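Home News Events Media Contact

PRESS RELEASE - for immediate use

Pluvirton Repair Fair back in November, bigger hall, longer hours

The Pluvirton Repair Fair returns this November at the old Husport bus depot. Doors 10am, last repairs taken in at 3.30pm. Free entry. Tea urn on all day.

28 repair tables this year, up from 13 last time. Lamps, toasters, zips, bike brakes, chair legs, radios. Bring it in, sit down with a fixer, have a go yourself if you want to. No charge for labour, parts at cost.

"We had people queueing down the ramp last year and we had to turn some of them away at two o'clock, which felt rotten," said fair organiser Rawiri Tuhiwai. "So, bigger place. More tables. And a proper queue system this time, with tickets."

New for this year: a china and glass corner, run by Ibarra Mending Studio. Chipped bowls, cracked plates, handles off mugs. Please bring all the peices you have, wrapped in newspaper. Glued items are not safe for food afterwards and the studio will tell you so.

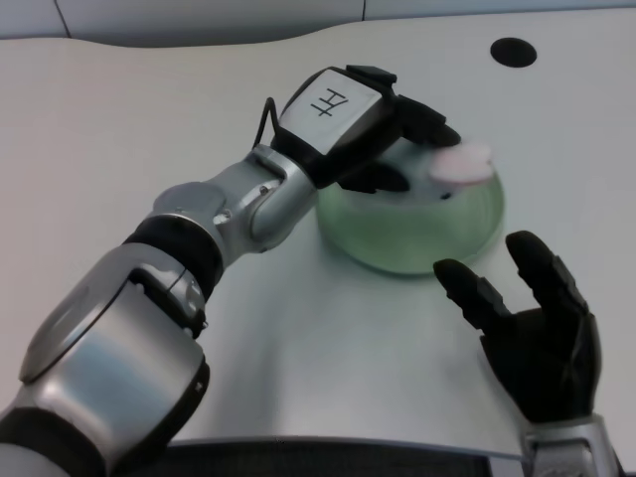

Sewing tables are by the side entrance. Trousers, coats, bags, curtains up to a point. Two machines for heavy cloth, booked in 20 minute slots on the day. No phone bookings for these, sorry.

Not taken: microwaves, gas heaters, anything with petrol in it. Large TVs only if you can carry them yourself. One item per ticket, but you can rejoin the queue.

Getting there: the number 7 bus from Gandero stops outside. Parking is tight, blue badge spaces at the front, everyone else please use the field behind. It will be muddy. Bikes can come inside.

Fixers still wanted, esecially anyone good with clocks. Lunch provided. Ask for Rawiri.

Press welcome from 9am, before doors open. Interviews with fixers can be set up on the morning, let us know first if bringing a film crew.

ENDS

Contact: Rawiri Tuhiwai, Pluvirton Repair Fair press desk | © Pluvirton Repair Fair | Back to top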